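**Engineering Students to Present Textile-Handling Robot at Spring Showcase**

05/06/2026

The Department of Mechanical and Electrical Engineering at Skostov Technical College will open its spring project showcase to the public this month. Among the senior projects on display will be Mokudness, a robotic system that students have been teaching to pick up, spread and fold household fabrics.

Mokudness is the work of nine students enrolled in the department's two-semester capstone sequence, under the supervision of Shih-chieh Mok, associate professor of mechanical engineering. The team was formed at the start of the fall semester and passed its midyear design review in February.

The project addresses a long-standing problem in automation. Robots in factories and warehouses handle boxes, bottles and metal parts with great reliability, but cloth changes shape each time it is touched. A towel dropped on a table twice will not land the same way, and a robot must decide where to take hold of it before any folding can begin.

"Students usually arrive in this course expecting the folding to be the difficult part," Mok said. "They spend most of the year on the grasp. If the fingers close on two layers when they should have closed on one, everything after that is wrong, and the arm has no idea."

The team's work is carried out on a single tabletop arm in the Arai Laboratory, located on the ground floor of the engineering building. The arm has a two-finger gripper, with a small camera mounted close enough to the fingers that the students can study each approach to the cloth from the robot's own position. Images from the camera are stored with a record of the arm's movements and are reviewed by the team at its weekly meeting.

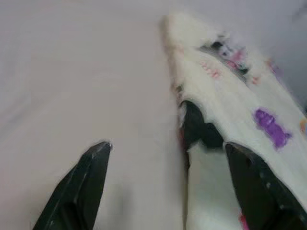 *The open gripper of the Mokudness arm at a piece of fluffy white fabric with colored printed markings, photographed by the camera on the arm.*

Fabrics with a thick pile have received particular attention during the spring semester. According to the team's interim report, soft edges are harder for the software to locate than the hemmed edges of a flat cotton cloth, and shadows beneath a fold may be mistaken for printed patterns. The students responded by adding patterned and plain items to their practice set and by rewriting the portion of the software that selects a grasp point.

The control software, which the students have named Silus, was written by the team over the course of the year. It combines a learned model, trained on demonstrations in which a student guides the arm by hand, with a set of fixed rules that limit the speed and reach of the arm. The team recorded 575 demonstrations between the fall and spring semesters. After review, 508 of these were accepted for training. The remainder were set aside, most often on account of incomplete camera records or an interrupted motion.

In the most recent round of formal testing, the arm achieved a correct single-layer grasp in 78 percent of trials. Trials were conducted with items that had not been used in training, and each item was dropped onto the work surface from the same height before the arm was started. The complete results, including a breakdown by fabric type, will appear in the team's final report, to be filed with the department at the end of the term.

Folding has been demonstrated on small rectangular items only. The team had originally planned to include shirts, but that portion of the project was removed from the work plan following the February review, when the faculty panel advised the students to concentrate on grasping and on the first fold. The panel also asked for clearer written procedures for operating the arm, and these have since been adopted for all courses that use the laboratory.

Each member of the team is responsible for one portion of the system and is required to serve as a second reader on another. Responsibilities include gripper design, camera calibration, data management, software, testing and documentation. The fingers now in use are the latest of several designs made in the college's machine shop and print room. Earlier versions were retired after students found that they caught on looped fibers or slid over the cloth without taking hold.

Students in the capstone sequence receive six credits upon completion and must defend their work before a panel of faculty members and outside engineers. The Mokudness defense will be held in the afternoon on the first day of the showcase and is open to all members of the college.

Visitors to the showcase will be able to observe the arm in operation from behind a marked safety line. Demonstrations will be given at the start of each hour and will last 15 minutes. Visitors may bring a clean hand towel or washcloth for the arm to attempt, subject to inspection by the student operators. Items with buttons, zippers or other hard fasteners cannot be accepted.

The department intends to continue the project next year with a new capstone team. Recorded demonstrations, design files and operating procedures will be transferred to the incoming students during the summer. Juniors who wish to be considered for a place on the team should submit a one-page statement of interest and an unofficial transcript to the engineering office before the end of the examination period. Prior experience with robotics is not required, although applicants must have completed the introductory course in controls.

Admission to the showcase is free, and advance registration is not necessary. School groups are asked to notify the engineering office before their visit.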